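4.3 Setting the access point name (APN)

Perform this section after the SIM card is seated and the handset shows a signal. If no signal is shown, return to section 4.2.

The Fivico handset ships with the APN of the carrier that sold it. Calls and text messages work with any accepted SIM, but mobile data and picture messages do not work until the APN matches the SIM in use.

1. Open Settings, then Connections, then Mobile Networks.
2. Select the SIM to be edited. On dual-SIM models the 2 slots hold separate APN lists.
3. Tap Access Point Names, then the plus sign.
4. In the Name field, enter any label. The label is not sent to the network.
5. In the APN field, enter the value supplied by the carrier. For Biruvside prepaid plans this is biruvside.data, all lowercase, no spaces.
6. Leave Proxy and Port blank unless the carrier lists them. 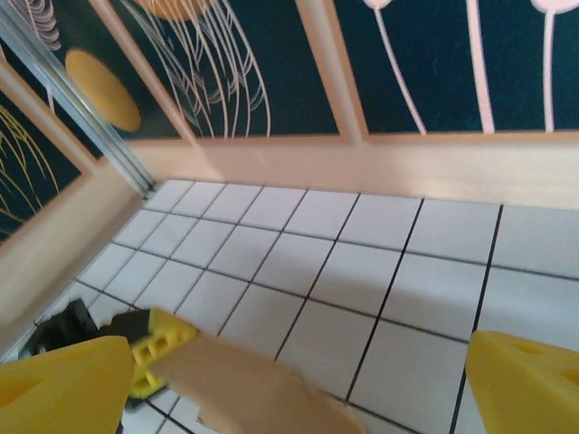
Tan piece and yellow perforated part.

7. Set APN type to default,mms. Type the comma with no space after it.
8. Open the menu and tap Save. Leaving the screen with the back key discards the entry.
9. Select the new entry so that its round button is filled.
10. Turn airplane mode on, wait until the signal bars clear, and turn it off again.

Note: If the plus sign is gray, the list is locked by the carrier profile. See section 4.5, Removing a carrier profile.

Caution: Reset to Default erases every APN entered by hand, on both SIMs. Write the values down first.

4.4 Picture message size

The default limit is 500 KB. Drekden networks accept up to 2000 KB.

1. Open Messages, then Settings, then Multimedia.
2. Tap Maximum size and choose the limit allowed by the carrier.
3. Send a test picture to your own number over mobile data, with Wi-Fi off.

A message larger than the carrier limit stays in the outbox marked Not sent. Lower the limit, delete the message, and send it again.
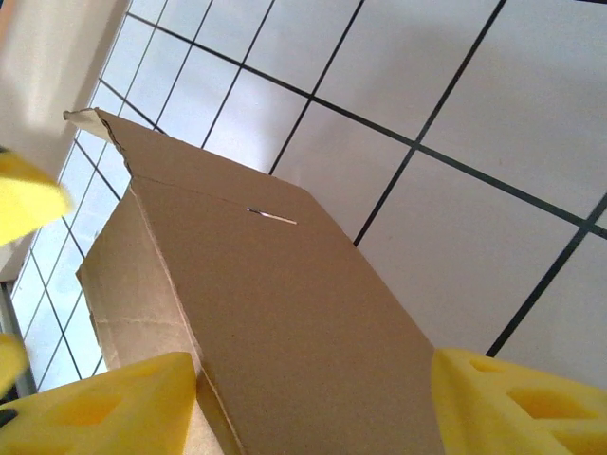
Do I need to enter the APN again after a software update?
Entries made by hand are kept during an update. They are lost only after Reset to Default or a full factory reset.

Section revised 3 May 2025. Technical editor: Sarahí Ocampo.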